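The Trouble With Better Sheets

In January my inbox fills up with linens. The white sale is older than anyone who writes to me about it, and it used to be a dull affair: a department store wanted to clear its shelves after the holidays, so it marked down the pillowcases. Now the emails talk about my nervous system. One from a company called Jevance told me that I was "sleeping against my own biology." The cure was a sateen sheet set in a color called Oat.

I have slept on a lot of sheets. Some were scratchy and some were slick, and one set, bought in a hurry for a rental, made a noise like a paper bag whenever I turned over. I believe sheets can be bad. What I've never been able to work out is how good they can get, and whether I would notice with my eyes closed.

So I started asking people who handle the stuff for a living, and the first thing most of them did was sigh.

The number on the package

Shaimaa Ezzat bought bedding for hotels for years before she went out on her own as a consultant. She doesn't look at thread count at all. "It tells you what the marketing department decided," she said. "I want to know what fiber, how long the fiber is, and who wove it. They hate that last one."

Thread count is supposed to be simple. You take a square inch of fabric and add up the threads running each way. A plain, decent cotton percale comes in at 200 or a bit above, and for a long time that was considered a nice sheet. The trouble is that a thread can be made of several thinner strands twisted together, and if you're willing to count each strand as a thread, the figure on the front of the package shoots up while the cloth stays what it was. A 4-ply yarn is very useful for this purpose.

Sellers will tell you the worst of it is over, that shoppers got wise. I'm not so sure. What I see in the stores is that the big number has shrunk a little on the label and a lot of new words have moved in next to it. Long-staple. Garment-washed. Hotel collection, which as far as I can tell means a hotel might exist.

Ezzat laughed when I brought up hotels. The crispness people remember from a good one, she said, comes mostly from the laundry. The sheets are washed hot, pressed flat by a machine the size of a bus and put on the bed tight by someone who does it all day. Take that same sheet home, pull it from the dryer at 11 p.m. and stretch it over a mattress that's too thick for it, and you have an ordinary sheet.

Does any of it help you sleep?

The more recent claim is that bedding is a health product. Jevance sells a "recovery" line. Birness, which started out in mattress pads, has a cooling sheet with a temperature curve printed on the box. I asked both for the studies behind the copy. Birness sent me a two-page summary of a test it had paid for, in which 40 people slept on the company's sheets and then filled in a form about how they felt. They felt good. There was no second group sleeping on something cheaper, and everyone taking part got to keep the sheets.

Jevance sent me a discount code.

I put the Birness summary in front of Zuzana Zelenák, a textile engineer who has spent much of her career testing how fabrics move heat and moisture. She was kinder about it than I was. Some fabrics do feel cooler when you first touch them, she said, and a lab can measure that. It's a short-lived effect. Once you've been lying in the same spot for a while, the fabric is the temperature you are, and what matters then is the weave, the room and whatever you've piled on top. "If you're hot at night, try a thinner blanket," she said. "It's free. You already own one."

She does think people are right to care about weave. Percale lets more air through. Sateen has more thread floating on the surface, so it feels smoother and drapes heavier, and it tends to snag and pill sooner. Linen feels rough until it doesn't, and some people never get to the second part. None of this needs a temperature curve. You could learn it by putting your hand inside the package, if the package weren't taped shut.

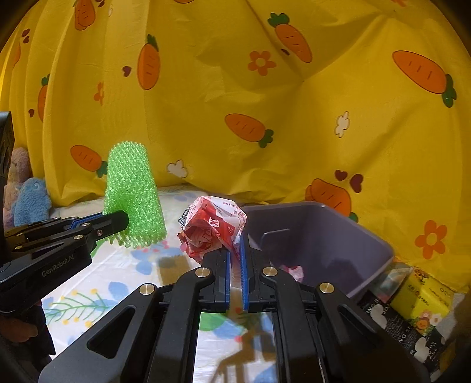

The case for the old ones

Saodah Pelupessy runs a secondhand shop with a back wall given over to household linens, and her best sellers are the ones I remember from my aunt's guest room: faded florals, wide hems, elastic gone a little soft. Younger customers hunt for them. They'll tell you that old sheets were simply made better.

I wanted this to be true, and I went in half persuaded. Pelupessy talked me out of it. A lot of those old sheets were polyester and cotton blends, sold on the promise that you'd never have to iron them, and they last because polyester lasts. The terrible ones wore through and went into the rag bin long ago. What hangs on her wall is whatever survived, plus some that sat in a closet and were never slept on. "People see the good ones and think they were all good," she said. "I see what comes in the door in trash bags."

She still thinks they're a better buy. A sheet that has been washed for decades has finished shrinking and finished shedding, and it has shown you where it plans to tear. Hold it up to a window and look for the thin patch in the middle. Check the corners. If it passes, it costs less than lunch.

I bought a flat sheet from her, yellow roses, no label left. I also bought a new set from Lirkard, a mid-priced brand that makes no medical claims I could find, and I've been switching between them for a month. The Lirkard set is smoother. The fitted sheet slides off the lower left corner every night and I wake up on bare mattress. With the roses I have to use an old fitted sheet underneath that doesn't match and has a bleach spot.

I sleep about the same on both, which is to say badly when I've had coffee after dinner. Jevance has written again. The Oat is nearly gone, they say, and there may not be more until spring.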